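Zodgate project – minutes of the method review meeting
12 January 2022, small seminar room and by call

Present: Albane Cordier (chair), Gopinath Alva, Hülya Coşkun, Brisa Bermúdez (by call)
Apologies: Slavica Ionescu
Minutes: Hülya Coşkun

1. Minutes of the last meeting
Agreed, with one correction. Item 4 should say that Vultach will supply the spare fingertips, not Jemeo.

2. Demonstration set
Gopinath reported that the fruit handling set now stands at 1,082 demonstrations, all recorded with the hand-held gripper in people's homes. Brisa asked if the ones with tracking loss were in that total. They are not – Gopinath has moved them to a separate folder and would like to keep them until the paper is in.

3. Segment length
Albane went through the comparison of short and long action segments. With short segments the policy tends to hesitate over the fruit and close late. With longer ones the approach is smoother, but it corrects badly if a piece rolls. Hülya thought the difference might come from the way pauses were trimmed in the July recordings, as these were done by hand. Agreed to rerun both conditions with the automatic trimming before anything is written up. Each condition to be trained with five seeds; three was felt to be too few last time.

4. Mixed sizes in one container
Discussion of whether apples and tangerines should be treated as one task or two. Gopinath is for one, as the person holding the gripper makes the same kind of approach for both and only the opening changes.

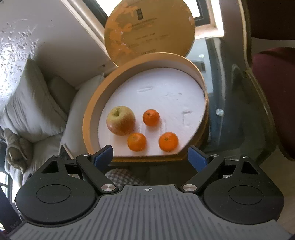
Brisa was less sure. Her worry is the side of the container, which limits the angle for anything lying close to it, and she would like position in the container logged as well as type of fruit. Albane agreed this was worth having. Labels to be added by hand for the test set only; the training set stays as it is.

5. Write-up
Slavica had sent comments on the method section by email. She finds the part on calibration too long and wants the failure cases moved forward. Accepted. Radulović baseline to stay in the main table for now.

Actions
GA – rerun trimming on the July recordings
AC – start training, both conditions
BB – draft the position labels and send round
HC – shorten the calibration part, reply to Slavica

Next meeting to be fixed by email once the training runs have finished.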